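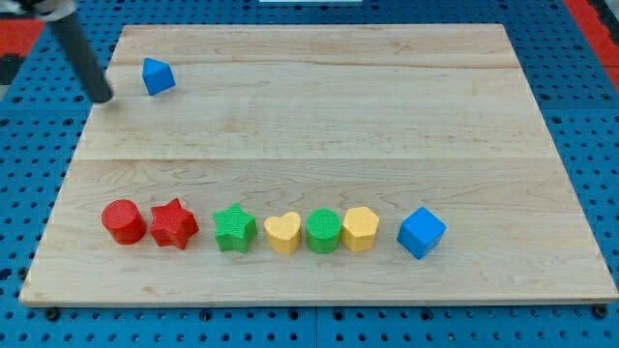
Yatziri Meléndez would put the blocks in a row by shape and leave the colours to fall where they like, on the grounds that people notice a colour out of order much sooner than a shape out of order, and then argue about it.

I have tried it both ways and don't mind which. Her point about arguing is fair.

Shape blocks and boards
Gallery page, Garba Amadi
Updated May 4, 2026

Introduction

The page is for coloured shape blocks and the boards they are set out on. It began as a list for the Prallard toy and puzzle group, and some of the wording still comes from that list. Most of the sets are small enough to go in one box. The one at the top of the page is the Zavala set, on the pale board, with the row along the near side and the blue prism set apart towards the far side.

The notes follow the order in which I usually get things out: board, surface, blocks, box. Where I have an opinion I have put it in. Corrections are welcome and I do read them, though it may take me a while to change the page.

The board

Large, rectangular, light maple-coloured wood. It is made up of planks, and the two seams run across from side to side. The grain is fine and pale with a bit of pink and tan in it.

A pale board is the best choice for strong colours. I had a dark one before it and blue blocks were hard to pick out in the evening.

Run a fingertip along the seams before putting anything on a new board. If you can feel a step, small cylinders will rock on it. A sheet of fine sandpaper round a flat block of wood will take a slight step down in a few minutes. Go with the grain and wipe up the dust.

I wipe mine with a barely damp cloth and dry it straight away. The last coat was Clendari board oil, put on in March. One thin coat is plenty. Leave it overnight and rub it again with a dry cloth, or the blocks will pick up a film.

The surface underneath

Bright blue pegboard with rows of dark round holes. The board lies flat on it. Small pieces can catch in the holes if they roll off, so I don't put loose pieces down there while I am sorting.

The red cylinder

Left-hand end of the row, standing upright with its flat top showing. The surface has the fine ridged look of printed plastic.

Cylinders should be stood up as soon as they come out of the box. On their side they roll, and a red one under a cupboard is no easier to find than any other colour. I start every row with this one for that reason.

Fine ridges hold dust. A dry soft toothbrush gets it out. Hot water is a bad idea with many plastics, so I use cool water and a drop of washing-up liquid if a brush won't do it.

The blue triangular prism

On its own, well away from the others, with a pointed ridge upwards. It is the same strong blue as the pegboard.

Triangular prisms are the pieces people disagree about. Some call them roofs, some wedges, and the old list had them under both names. I have settled on prism. A wedge, to me, is something you push under a door.

The row

A row near the front edge is easier to reach than a heap and much easier to check against a list. I leave a finger's width between pieces. The row doesn't need to be straight, and I don't use a ruler for it, although I know someone will write in and say they do.

Keep one piece back if you are using the set for a sorting game. The player looks at the row and says where the odd piece ought to go. With young children I ask for the shape first and the colour afterwards. Asking for both together gets you a guess.

Boxes and labels

The Zavala set goes in a shallow box, flat pieces down first and cylinders in the corners. My label for it is 346. The number comes from the old list and means nothing otherwise.

Zustberg sell a box with a sliding lid that fits most sets of this size. The lid sticks in wet weather. Candle wax along the groove sorts it out for a month or so. I have stopped using boxes with hinged lids because the small hinges pull out of thin wood.

Still to add

A note on pastel sets, which fade by a window. A better way of storing the boards, as mine lean against a wall and I would like them flat. Also the missing names from the old list, if Yatziri still has her copy.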